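Speaker notes – garment grasping talk, group version 9/6/21

Slide 1. Title and thanks. Work with Elínborg Gunnlaugsson and Oluf Egilsson. Mention that the Pliviser code is shared with the Kvaran project, and that questions can come at any time.

Slide 2. The problem. A sweater has no fixed shape. A grasp that works on one pile tells you little about the next one. Earlier work mostly used a bare table and flat, smooth cloth. We wanted knits, blankets and real bedrooms.

Slide 3. Collection. People carry a hand-held gripper and do the task themselves, and the camera on the tool records what the gripper would see. No arm needed on site. We went to 15 homes in July. Each person got a short practice first – say this slowly, someone always asks.
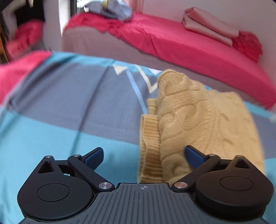
Slide 4. What we label. Two things per attempt: where the fingers close, and what kind of feature they close on. We use cuff, hem, collar or open fabric. Joon-young did the first pass of labels and Oluf checked them. They disagreed most on cuffs that were folded under.

Slide 5. Method. The policy first picks a feature, then a closing point on it. The baseline goes straight to a point. Same training data for both, same network size. Skip the architecture drawing if we are running late.

Slide 6. Result. Tested on 6 garments that were not in training. Picking the feature first did better on the knits. On thin shirts there was no clear difference. Do not oversell this, the test set is small.

Slide 7. Failures. Most common one is taking the blanket along with the garment. The depth estimate is poor on soft, thick fabric, and the fingers go in too far. Play the clip twice, around 4 seconds each time.

Slide 8. Next. Two-handed pickup, and a second round of homes with Skarphéðinn in charge. Leave the contact slide up for questions.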